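Midton Open Day, February 2020

The football club at Midton opened its training ground to visitors this month, and I went along with Carol Catterall from Flaltness. Entry was limited to 178 people. We saw the gym, the kit room and the main pitch, where the defenders were working on corners. Coach Lăcrămioara Sârbu spoke for a while about the 6 players who came through the youth side at Rodanport. The small stand holds some 1000. Parking was on Tindall Road. 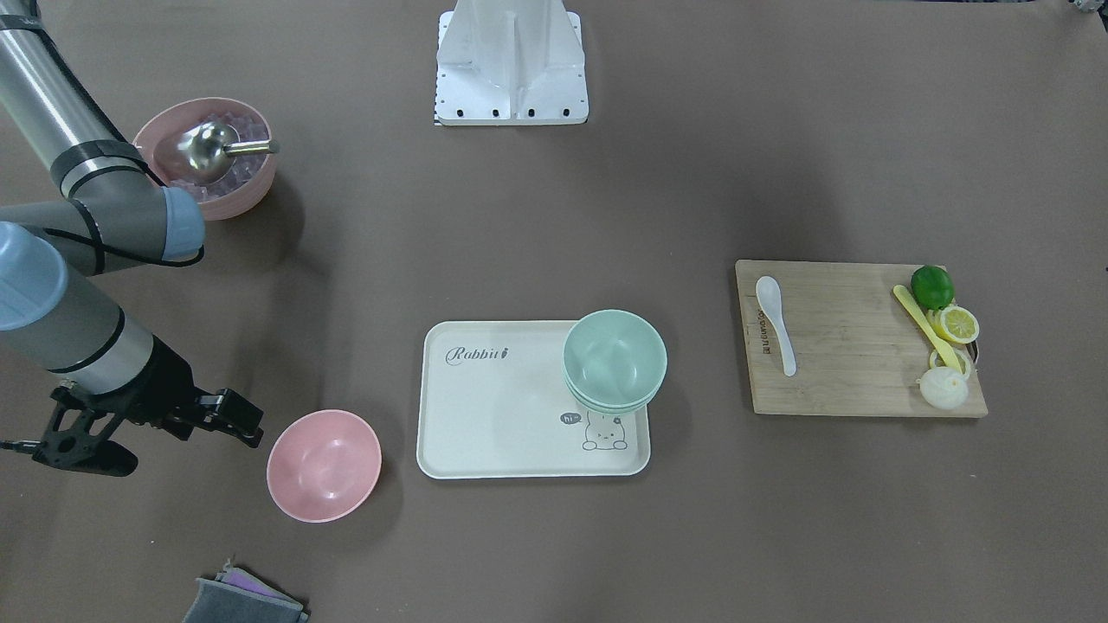
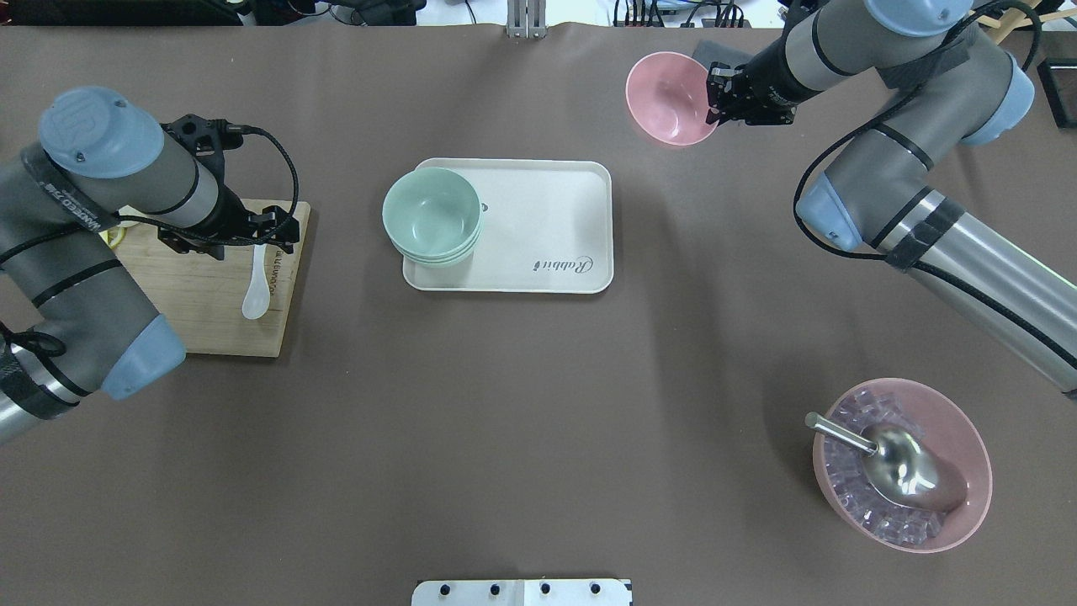 Can visitors watch a full training session?
Visitors are let in for the first half only.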